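How I Finally Got My Kitchen Counter Under Control

I cook in a pretty narrow kitchen, and for years the counter was where everything went to die. Mail, snacks, lids with no containers, toys. So one afternoon in July I pulled it all out and started over, and I've kept it up ever since (mostly!). If your counter makes you sigh every time you walk in, try it my way and change whatever doesn't fit.
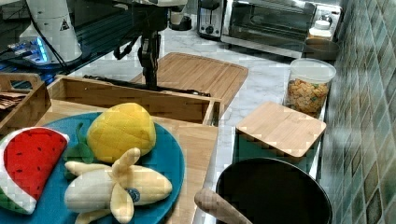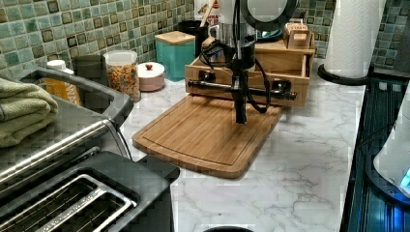

Start with the cutting board. I know everybody tells you to start by throwing things out, but I like to pick the one thing I use every single day and give it the best spot, then make everything else work around it. Mine is bamboo and fairly big, so it gets the open stretch of counter and it stays there. Anything that creeps onto it gets moved before dinner.

Next, the canisters. Push them all the way back against the backsplash and keep them in a line. Tall ones, short ones, doesn't matter. I used to want a matching set and priced one from Omarora at $58, then decided I'd much rather mix the ones I already had. Cereal goes in clear plastic so I can see when we're running low. The teal one with the wooden lid is just there because I love the color against the tile - no other reason.

Now wooden crates and organizers, which are my favorite part. Look for low sides. If you have to dig, you'll stop putting things away in about a week, at least I did. Before you buy, measure the depth of your counter and leave yourself at least 8 inches of clear space in front to work in. I skipped that the first time and had to return a really nice one to Olta.

The toaster and toaster oven live side by side at the wall. Unplug them, let them cool all the way, and shake out the crumbs while you've got everything moved anyway. Wipe behind them too. I found 2 bottle caps and a very old raisin back there.

If you have little kids around, give the play food its own plate. I'm serious! A whole bin of it ends up dumped on the floor, but a few soft pieces on a plate look kind of cute and get put back more often than you'd think. When the plate's full, the rest goes to the bedroom.

Last thing is the wipe-down. Warm water, a drop of dish soap, soft cloth, then dry it. Please don't use vinegar if your counter is real marble, it can etch the surface. For bamboo I rub in a little food-grade mineral oil when it starts looking thirsty, leave it overnight and wipe off the extra in the morning.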